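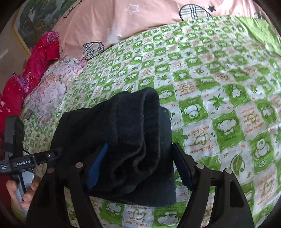

Un vêtement noir plié, au-dessus d'un lit.

Partages 70 · Commentaires 2

Le vote à distance, encore. À Wemport on nous le revend depuis juillet comme une évidence. Moderne, rapide, pas cher. Admettons. Mais qui relit le code ? Hetberg, le prestataire, refuse de publier quoi que ce soit — « secret industriel ». Secret industriel, pour une élection !

Je ne crie pas au complot. Je n'ai aucune preuve d'une ingérence, étrangère ou pas. Personne n'en a, et c'est bien le problème : on n'a pas les moyens d'en chercher. Drondcombe a tenté la même chose. Scrutin local, 30 voix d'écart, un recours, et pour recompter... rien. Pas un bulletin papier. Un fichier, certifié par l'entreprise qui l'avait produit.

La mairie répond que 1000 habitants ont signé pour le vote en ligne. Très bien, ils ont signé pour voter de chez eux, pas pour voter les yeux fermé. Le courrier existe. Lau s'en sert, dépouillement public, ça prend deux soirées et alors ?

Qu'on publie le rapport d'audit, en entier, avant le prochain conseil. Avec les annexes. Sinon on garde les urnes, même si c'est plus long et que ça coute un peu plus.

Mardi 7 janvier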